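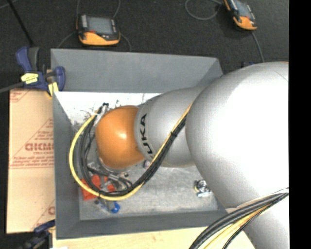 The gray bin, with the sides that slope in to the base

Boxes don't fit flat in bins with sloped sides
Posted by Wadora, July 9, 2023

I pack small cartons into rectangular gray bins like this one. The sides are flat but they slope inward, so the floor is smaller than the opening. My cartons are 6 inches wide. The bottom layer goes in fine, then there is a gap along each side that gets wider toward the top, and the upper cartons tip into it when the bin is moved. I switched to these in June and would like to keep them. Is there a good way to fill the gap, or a better order to pack in?

3 replies

tse_14
Measure the floor of the bin, not the top. The sizes in catalogs are often taken at the rim. Work out how many cartons fit on the floor and pack every layer the same way, then push folded cardboard down between the stack and the sides. I cut mine 9 inches tall. Fold it over more at the top, where the space is wider. It takes a few minutes per bin, but you can use the same pieces again.

Drellirell
just get straight sided bins

wisel packing room
Straight sides are easier to fill, but most of them won't nest when empty, so check your storage space before you buy. We have 100 sloped ones and kept them for that.

For the upper layers, turn the cartons so the long side runs across the bin and see if that closes the gap. If it doesn't, lay a sheet of cardboard between layers, cut to the width of the bin at that height. The sheet rests against the sides and stops the top row from dropping. Don't use loose paper at the edges, it packs down.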